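Ticket 409 – Clandimance folding kit, two-arm version
Status: open
Site: Pendthorpe
Opened: August 26, 2020

Problem: the fold routine stops with "grasp lost" on hooded tops. Towels and plain T-shirts run through without an error. We are on the July release of the Jirkenex control software, default settings.

Tried so far:
Restarted both arms and the control PC. No change.
Ran the gripper calibration 2 times. Passed, but the same error came back.
Raised the grip delay from the default to 300 ms. Slightly better – it now gets to step 4 before stopping.
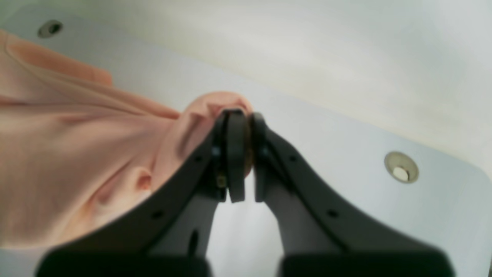
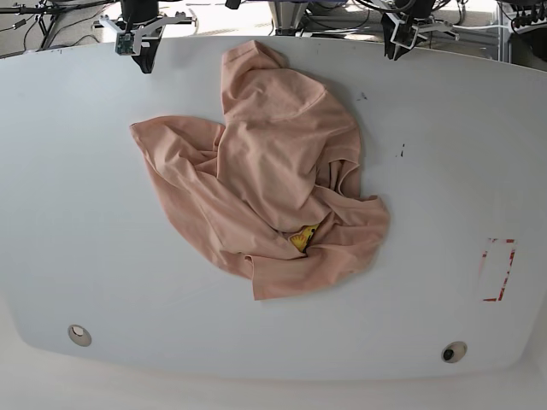
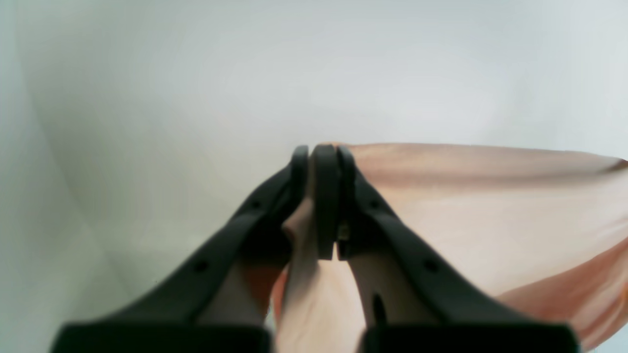
Peach fabric in all three, wrist cameras first and last.

The log shows the error on the left arm more often than the right, but we have had it on both. Swapping the finger pads over made no difference that I could see. The Msimang pads listed as an extra on the order form are described as softer. Would those help with thin knits, or is this a force setting? I can't find one in the menu.

Please also confirm whether the grip delay is kept after an update – ours went back to the default last time.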